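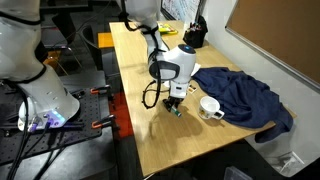

One of the two white arms at the Nultarcombe open day, with a small labelled cylinder in its gripper and a mug close by.

Nultarcombe Robotics Open Day

The Nultarcombe Robotics Open Day is a yearly public demonstration held each February in the old Kerekes building, on the Pesard side of town. I've been to a good few of them now, and as I seem to be the one who keeps this page going, you'll have to put up with me saying "I" (the wiki rules allow it for local events, I checked!).

History

The first open day was put on by Katalin Magyar, who had been teaching evening classes in electronics and wanted people to see what an arm does when it isn't in a car factory. There were 42 visitors, most of them parents with children in tow, and the kettle broke. Imodwood, the joinery firm down the road, lent the tables that year and has kept lending them. The most recent event brought in 1,640 people over the whole day, and I can tell you the queue for the stairs was no joke.

Vilmos Gulyás joined in the third year and took over the tabletop demonstrations, which used to be a bit stop-start. He talks all the way through them, mostly to the arm.

The tabletop demonstration

This is the bit I always go back for. The arms do small household jobs on an ordinary table, picking things up and putting them down somewhere else, with everyday clutter left lying about. When I got to the front there was a mug on the table, a crumpled navy cloth hanging over the edge and a black pencil holder crammed with pens further back. The arm I was watching has a black gripper with two fingers, and a little blue light on the wrist that the children are very taken with. The other one stands on a black plate full of holes, held down with orange-handled clamps, and has a purply-blue ring of light at its base.

Cloth is the hard one, Vilmos told us. A mug is the same shape every time you come to it, but a towel never lands the same way twice, so the arm has to work out afresh where to take hold. I'd never thought about that, and I've folded a lot of towels.

Each session lasts 16 minutes and there's time for questions after. Somebody always asks if it can make tea. (Katalin's answer is "not in this building", on account of the kettle.)

Visiting

Entry is free and you don't need to book, though the tabletop sessions fill up fast and I'd get there before eleven if you can. The demonstration room is up one flight, and there's a lift round the back by the Imodwood loading bay. Children are welcome. Bags go on the hooks by the door, please, as the room gets very tight once everyone has crowded in.

See also: Kerekes building; Pesard evening classes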